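Vullik open day at Zirthorpe

Wed 12 July

Vullik held its open day at the Zirthorpe site last week and I went along, mostly to see the picking cell. I have been fighting a two-finger gripper of my own for most of this year and wanted to see how other people set theirs up.

Registration was slow. There were 39 names on the sheet by the time I signed it and one pen. The talk before the demonstration covered Cunha, which is the planning software, and ran to 19 slides. The useful part was on grasp scoring. Cunha proposes up to 500 candidate grasps for each object, throws out those that would bring the wrist too near a neighbour, and ranks the rest by how square the contact is. The weights are set by hand. I asked whether they meant to learn them and was told to ask again in August.

The arm carries one camera unit on top of the wrist and a smaller sensor module beside it, with the cables looped over the mechanism. I would have routed them closer in, but I have also snapped connectors doing that.

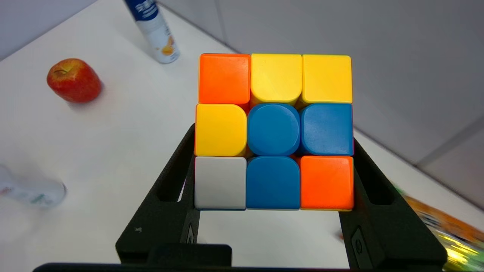
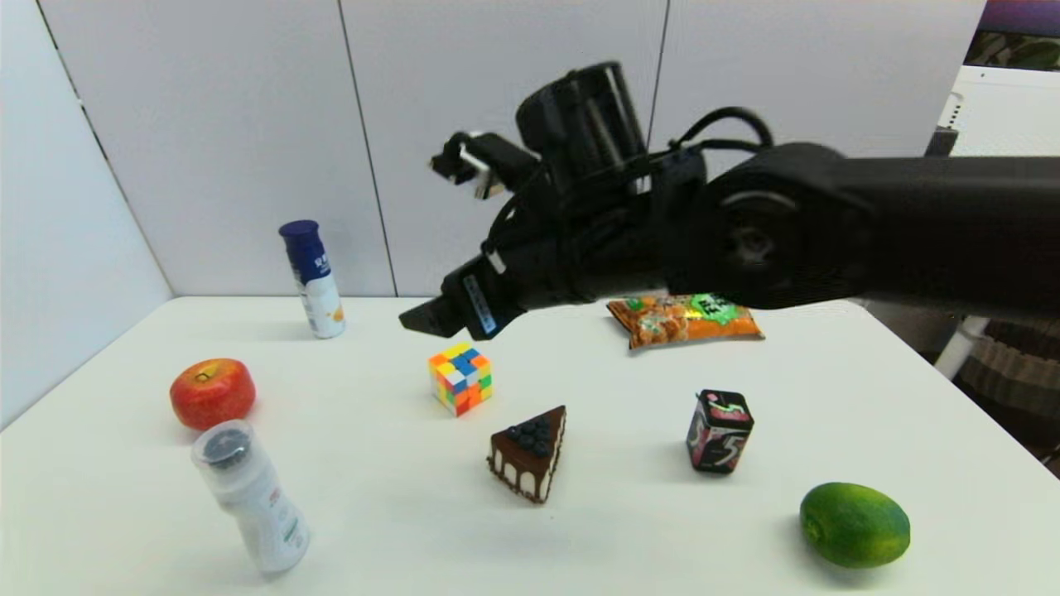 A puzzle cube is a harder test than it sounds. The sides are flat and parallel, which suits a parallel gripper, but the layers can turn against each other, so a grip that is slightly off-centre will shear the thing. Fruit has the opposite problem: it rolls, and contact is close to a point on each side. Vullik uses the same fingers for both and changes only the closing force, in 3 steps. I had expected swappable pads.

I would have liked failure rates per object. The handout gave a single combined figure with no number of trials, so I have left it out.

Varnlow, the older palletising line next door, was also running. It is fast, loud and well guarded, and I stayed ten minutes. Parking is behind the second gate - the map on the invitation shows the first, which is locked.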